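Long-handled scrubbing brush

A long-handled scrubbing brush is a cleaning tool in which the bristles sit at some distance from the hand. Versions exist for dishes, pots, bottles, floors, toilets and backs. The household type sold for kitchens is often credited with saving effort, water and skin, though the evidence for most of these claims is thin and comes largely from people who sell brushes.

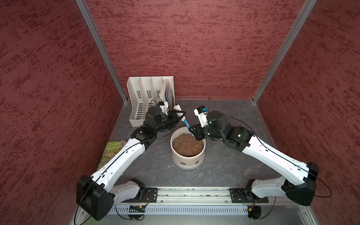
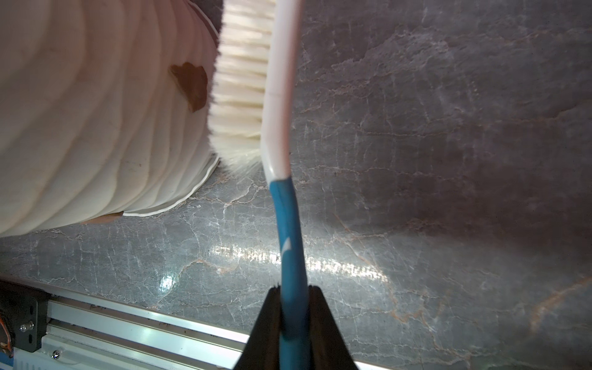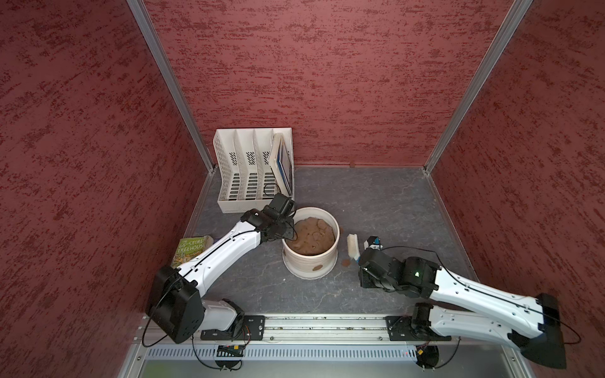 First: dark red panels around a gray floor. Second: scrubbing brush with a blue grip. Third: white ceramic pot.

Origins

Bundles of twigs, roots and stiff grass have been used for scouring in many parts of the world, and it is not possible to say where the practice began. Popular histories tend to name a single inventor anyway. The most repeated story concerns a workshop at Prallow, where a brush maker is said to have fixed a bundle of hog bristle to a broken spoon. Madalena Aguiar, who went through the surviving order books, found 191 entries for brushes and no mention of a spoon, a broken one or otherwise. The story first appears in a sales leaflet printed long after the workshop closed.

Handles of turned wood were common before molded plastic became cheap. Plastic handles can be made with a thumb rest or a curve, features usually described in catalogs as ergonomic. The word has no fixed meaning when applied to a dish brush.

Bristles

Natural bristles are made from animal hair or plant fiber. Tampico, taken from agave, holds up fairly well in hot water. Synthetic bristles are mostly nylon, polyester or polypropylene. Nylon bends and springs back but softens as it takes up water, a point seldom printed on the label. Stiffness depends on the thickness and length of the strand as well as the material, so "hard" from one maker may match "medium" from another.

Claims of antibacterial bristles should be read with care. Some are treated with silver compounds, but a treated surface is of little use once it is coated in grease.

Brush or sponge

It is widely stated that brushes are cleaner than sponges. The basic reasoning is sound: a brush has more open space between its strands and dries faster, and many bacteria do poorly on dry surfaces. What does not follow is that a brush is clean. One left head down in a cup of water has lost its main advantage.

The Dramgate kitchen survey is often cited here. It covered 169 homes and reported that brush owners had "healthier sinks." Sofia Bragança has pointed out that the survey asked people how clean they thought their sinks were and took no samples. It also left out households that used both tools, which may well be the usual arrangement. The figure of 600 uses per brush, quoted in the same report, was supplied by Nillier, a manufacturer, and the method behind it was not published.

Care and replacement

Advice on replacement varies widely. Some packages suggest a new brush every 15 weeks, while others give no period at all. Wear depends on how hard the user presses, what is being scrubbed and whether the brush goes through a dishwasher. Bent or missing bristles and a smell that stays after washing are more useful signs than a date.

Rinsing out food, shaking off water and hanging the brush with the head free to dry are generally agreed to be worthwhile. Boiling can warp a plastic handle and loosen glued bristles.

Environmental claims

Wooden brushes with plant bristles are sold as compostable. Many have metal staples holding the tufts in place, and these have to be pulled out first. Replaceable heads, such as those in the Amaral range, reduce the amount thrown away only if the handle is kept and matching heads remain on sale. Changes to the fitting between one model and the next have made a good number of sound handles useless.

See also: Bottle brush, Dishcloth, Scouring pad, Steel wool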